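Mondach 5 replacement battery for Garnach phones

Product code: MB-786
Sold by: Venckus Phone Parts, Pevside

This battery is made for the Garnach phones of the second series. If your phone turns off when the screen still shows a good charge, the old battery is probably worn out. The new one comes already charged to 70 percent, so you can test it the same day.

In the package: the battery, two adhesive strips, a plastic opening tool. The screwdriver is not included -- please order it separately if you do not have one.
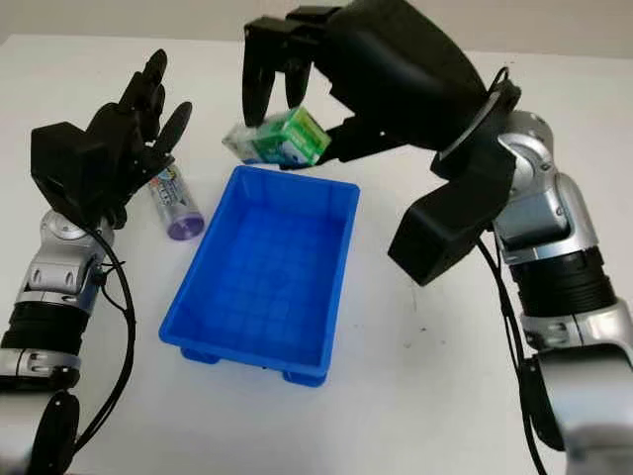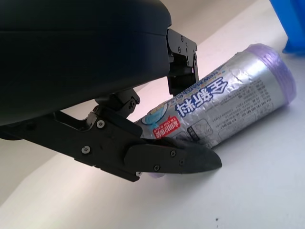 Urmas Kütt wrote to us that his phone now lasts until the evening again, but the adhesive strip under the old battery was very hard to pull, and he would like a third strip in the package. We thank him and we will ask the factory.

Before you order, check the model name in Settings, under About phone. The first series has a different connector and this battery does not fit there.

Warranty is 3 months from delivery. Damage from bending the battery is not covered. Old batteries can be sent back to us -- we recycle them without charge.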